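Keep the Box, Buy the Rack

I want to write in favour of a small plastic box. People who work in laboratories know it very well. It has a base, a rack with many holes, and a clear lid on a hinge, and the pipette tips stand in the holes. When the tips are finished, most of us put everything in the bin and open a new one. I did this for years without a thought. I now believe it is a bad habit, and that small laboratories especially should stop it.

Last November I kept every empty box from my own bench. I work in Sernthorpe, in a building with 5 laboratories, and mine is the smallest. At the end of the month I had 578 boxes in the store room, piled up to the window. The tips themselves were dirty and had to go. The boxes had done nothing except stand on a table with the lid open.

Our supplier, Mallari, sells the tips in two ways. You can buy the full box, or you can buy only the rack with its tips, which you lower into a base you already own. The second way costs less and uses less plastic. It also asks a little more of the person who does it. The rack must sit level in the base. The lid must open far enough that it doesn't pull the base to one side. My colleagues complain about this, and I accept the complaint, but it is a matter of learning where to put your things on the table.
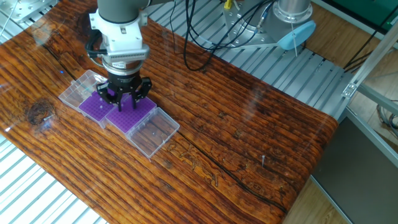
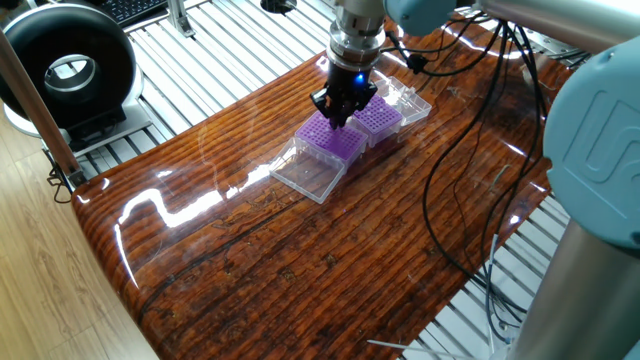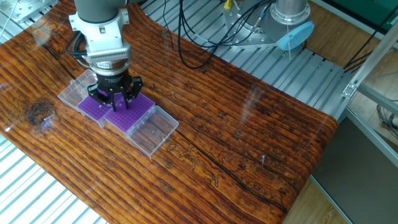
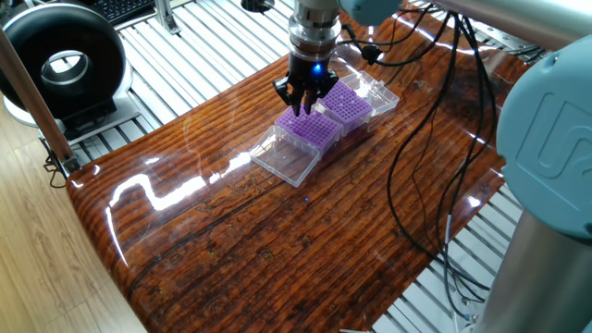 Purple racks on a glossy wood-grain table.

Can an empty tip box be used again for sterile work?
It depends on the plastic. If the maker says the box is safe in the autoclave, you can sterilise it and fill it again, but a box with a crack or a bent lid should be kept for work where sterility doesn't matter.

The strongest argument against me is about time. At Omoregie, the teaching laboratory where I spent my first years in this country, they tried refills and gave them up after one term. The students dropped racks, mixed the sizes and left lids open overnight. I don't laugh at this. A mixed box can spoil a whole day of work, and the price of that day is higher than the price of many boxes. Still, I think the fault was in how the change was made. All the benches changed on the same morning, and the old boxes had no labels. If you write the tip size on the base with a good marker before you start, a large part of the trouble goes away.

Another argument is that the box can be recycled, so why should we worry? I used to say this myself. But a collection bin is only the beginning of a long road. Our bin at Sernthorpe was sent to the depot in Trinby, and the last collection held 1,157 pieces of plastic by their count. Part of it came back with a note that the lids and the bases must be separated first. So we sat and separated them. It took most of an afternoon, and I remember thinking that I could have filled boxes in that time.

I also have a reason which is less practical. I like to see a bench with its boxes in a line, lids open, every rack straight. When the same boxes stay on the bench for a year, people begin to treat them better. They close the lids. They notice when a hinge is weak. With a box that will be in the bin by lunch, why would anyone look at the hinge?

I am not asking for a rule. Some work needs a new sealed box every time, and the people who do that work know who they are. For the rest of us I would suggest to begin with 2 boxes on one bench, in the size you use the most, and to buy only racks for them until the hinges break. Mine are still holding. One has a lid that doesn't close completely on the left side, and I keep it for water and buffer.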